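Review: Dralus page-turn pedal, after a month of rehearsals and one opera in concert

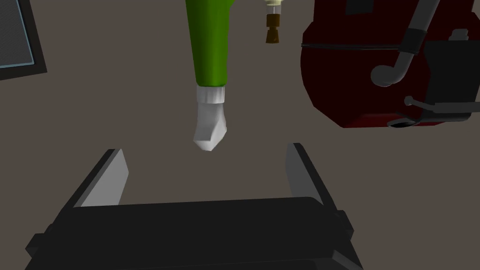
Green and white over gray-brown, seen from above.

Quick one, writing this between a matinee and an evening call, so forgive the state of it.

Background. I play rehearsal piano for the opera group in Estow and do some continuo when they let me. Went over to a tablet last season. Turning by tapping the screen is fine for songs. Not fine for a vocal score of Figaro where the act two finale goes on forever and both hands are busy the whole time. So, pedal.

The Dralus is the two-switch one, left for back, right for forward. Paid 90 dollars for it new. There's a cheaper single-switch version, I wouldn't bother, you will want to go back. Every conductor I have ever worked with wants to go back.

Setup. Bluetooth, held the button down, tablet found it on the second try. The Dilach score app saw it right away. The other reader I use sent it two pages forward on every press until I dug around in the settings and turned off "half page," so check that before you write an angry email like I did.

Feel. Good! Short travel, a firm little bump at the bottom so you know it went. Works in concert shoes. Works in socks. In heavy boots I hit both switches twice in one evening and landed on some page of the act one trio that had nothing to do with anything.

Noise. This is the one that matters and the box says "silent." It isn't silent. It's quiet. Under a tutti you'll never hear it. In secco recitative with just me and a cello, there is a small soft tock, and Matvii Moroz (the cello) turned his head at it the first night. By Friday he had stopped noticing, or was being polite. I put a strip of felt under the left side and it got better. If you're doing lieder in a small dry room, or anybody is recording, try it out first.

Slipping. On carpet, no trouble. On the polished floor in the church hall it walked. By the end of Act II I was playing with my right leg stuck out like I was trying to trip the tenor. Rubber feet are too small and too hard. A square of shelf liner fixed it, cost nothing, but at this price I shouldnt be cutting up shelf liner.

Also if you play piano you've only got so many feet. Sustain with the right, turn with the left, fine, that took me maybe three rehearsals to stop thinking about. Una corda is now a thing I do less of. Organists, I don't know how you people would manage, there's probably a trick.

Battery. Charged it at the start of February and it says 50 hours. I haven't logged it but it got through all our calls and the show with one top-up. Light goes orange when it's low, and it is a very bright light in a dark pit. Tape over it. The power switch is on the back edge and easy to kick off, did that once during a break and spent the first page of the Countess's aria turning by hand like it was last year.

Dropped connection one time in the whole run, at a dress rehearsal with 12 phones lined up on the front row filming. Came back by itself in a few bars. I keep the paper score under the bench anyway – old habits.

Compared with the Ma pedal, which Yara Awad lent me for a weekend: the Ma is lighter and folds, fits in a score bag, and its feet grip properly. But the switches are mushy and I double turned constantly. She loves it, she plays harp and says the lighter press suits her. So that's taste. If I was touring I might go Ma. For a piano that stays put, Dralus.

Warranty is 12 months. No case included. The cable is short and is the old kind of plug, which in a new product is just annoying.

Who should get it: repetiteurs, anybody doing full operas off a tablet, choir accompanists with the fat oratorio scores. Who shouldn't: people who play two-page pieces – just tap the thing.

Four out of five. Would be higher with real feet on it. Will update if the left switch keeps squeeking, it started doing that yesterday and I haven't had time to open it up.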